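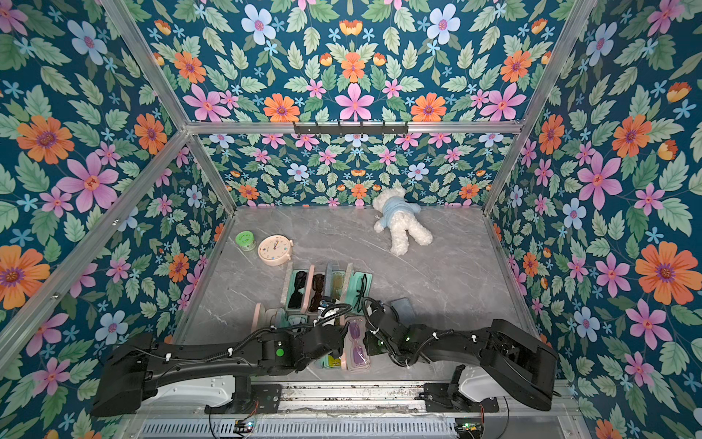 Lot 141

My sister bought the contents of the Farside Hotel gift counter without seeing them, for $73, on the word of a man named Volker Stüber.

I want that on record, because in the version she tells now I was there and I was all for it. I was not there. I was at work, and she called me at work, and I said, "What's in it?"

"Stock," said Dana.

"What kind of stock?"

"Mixed."

I have been to enough auctions with my sister to know what mixed means. It means the good thing went in Lot 140.

The Farside had stood at the north end of Hulcombe since before our parents were married there, and for most of that time it had a counter in the lobby where you could buy what you'd forgotten to pack. Then it closed, and stood shut, and then somebody bought the building and wanted the lobby cleared by June. Mr. Stüber was handling the clearing. He wore a tie to do it. He told Dana that in the last good years the counter had carried Hiltisier sunglasses, the real ones, and that a few pairs had never been sold. He didn't say they were in Lot 141. He said he would be surprised if they weren't.

"That isn't a promise," I told her. "That's a man describing his own face."

"You haven't met him."

"I don't need to meet him."

She brought the boxes to my house because hers had stairs. I got home to find four cartons in the hall and my sister on her knees in the back room, the one with the flowered paper our mother had picked out and I had been meaning to strip for years. Big orange daisies, purple in the middle, on that blue-green that makes everyone who visits look slightly ill. Dana loves it. Dana doesn't live with it.

"Mixed," she said, and held up an alarm clock.

It was pink and round with little feet. She wound it and set it down and it leaned over on one side as if it had heard something. There was a small green jar with a green lid, which she smelled and would not let me smell. There was a white bear in a light blue shirt.

"Who buys a bear at a hotel?" I said.

"Somebody who feels guilty."

I thought that was probably right, and it annoyed me. I put the bear down on its face and asked where the Hiltisiers were.

She had started standing the eyeglass cases up in a line. She wouldn't open one until they were all out. This is how she did Christmas, too. She would make a row of everything and look at it until I could have bitten her, and then she'd go from left to right, and if there was something at the far end that was obviously a bicycle pump she would leave the bicycle pump until last and be amazed by it.

"They're cases," I said. "Cases are what's left after the glasses get sold."

"Then why would they keep them?"

"Because nobody throws out a case. Open any drawer in this town."

She opened the first one. It had plain black sunglasses in it. She said, "One," in a perfectly cheerful voice, as though plain black had been the first thing on her list.

I made coffee. I'll admit I made it slowly, and that I listened. There is a sound a hard case makes when it gives, a kind of knock, and I heard it and then heard nothing, and then heard it again. When I came back she had a few open and the lids all leaning the same way, and she was reading a slip of paper.

"It's from the counter," she said. "It was in the bottom of the carton. Somebody wrote down what they took in. Look, Hiltisier, Hiltisier. Twenty pairs."

I took it from her. It was a stock sheet, handwritten, with a column of names and a column of numbers. Hiltisier was there twice, that part was true. There was a Steinbach, 131, which I guessed was a postcard of the lake, or else the price of something. Nothing said how many had been sold. And at the top, in the same blue ink and the same hand, somebody had put 2020-05-22.

"When did the Farside close?" I said.

Dana drank some coffee.

"Dana. When did it close?"

"Before that."

"A good while before that."

"Maybe they did inventory after."

"In a shut hotel. In May of that year. Somebody went in and counted the sunglasses."

"People did all kinds of things that year," said my sister. "You made yogurt."

I gave her back the paper. I didn't say what I thought, which was that Mr. Stüber had an uncle's handwriting and a good pen and a drawer full of paper like this, a sheet for every carton, and that he'd picked a date out of the air and not checked it. I thought it very loudly, though, and Dana has always been able to hear that.

"You think he wrote it," she said.

"I think somebody wrote it."

"What would he get out of it? He got seventy-three dollars. He carried the boxes to my car. He's got a bad hip, he carried them anyway."

"Which hip?"

"What do you mean, which hip?"

"I mean did it stay the same hip all the way to the car?"

She laughed then, which I hadn't expected, and shoved the next case at me with her foot. "You do one," she said.

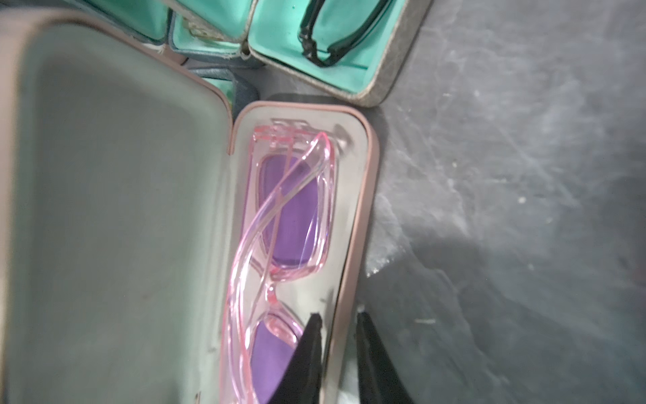 I have never had luck with boxes and I don't believe in it for other people. I'd taken the case only so that she would stop looking at me. It was hard, a tired sort of pink, and I got my thumbs under the lip and pushed, expecting gray lining and a bit of lint. Gray lining it was. And lying in it, folded up, was a pair of sunglasses that I can only describe as candy: thick clear pink plastic all the way through, and lenses the purple of a grape popsicle.

Neither of us spoke for a second.

"Well," said Dana.

"Those aren't Hiltisiers."

"You don't know that."

"Dana, I've seen an ad. They're brown. They're for men who own boats."

"They might have had a summer line."

I lifted them out. I looked along the inside of one arm for a name, and then the other, tilting them at the window. The plastic was so clear that you could see each edge through the one in front of it, pink behind pink, and the light ran around in there and made it hard to read anything, if there was anything to read. I said there wasn't. She said I wasn't looking, I was just waiting to be finished. We passed them back and forth a few times like that.

"He said he'd be surprised if they weren't in there," she said.

"So let's call him up. I'd love to hear him surprised."

She actually did it. She had the number on the back of her hand. I sat on the floor with the clock and the bear and heard her half of the thing, which was mostly "No, pink," and then, "Like a hard candy," and then a long stretch where he talked and she nodded at the wallpaper.

"He remembers them," she said when she'd hung up.

"Of course he does."

"There was a girl who ran the counter. She had a pair exactly like that and wore them at the register, indoors, and the manager told her to take them off and she wouldn't. He says she went back in to get them. After it was shut. He let her in himself, with a key, and she couldn't find them, so she wrote out a list of what was there so they could mail them on if they turned up."

"In May."

"In May. He asked if we'd like her address."

I considered it. It had everything wrong with it. It came after the question and fit the question to the inch, and it had a key in it, and a girl. I asked what her name was and Dana said he was going to look it up. I said I bet he was.

"So what do you want to do?" said my sister. She had already put them on. They made her look about nine, and the wallpaper behind her didn't help.

"Wait and see if he calls back with a name."

"And if he does?"

"Then I'll want to know how he spells it."

She went on down the row. Yellow lenses, and then thin black frames, and then green lenses. The clock, which I would have sworn was broken, had started to tick lying on its side, and I moved it over by the bear so I wouldn't have to listen to it. Then I picked up the stock sheet again and turned it over, in case there was anything on the back.

There was a phone number, in pencil, with one digit missing.

"Don't," said Dana, not even looking around. But I was already trying the zeros.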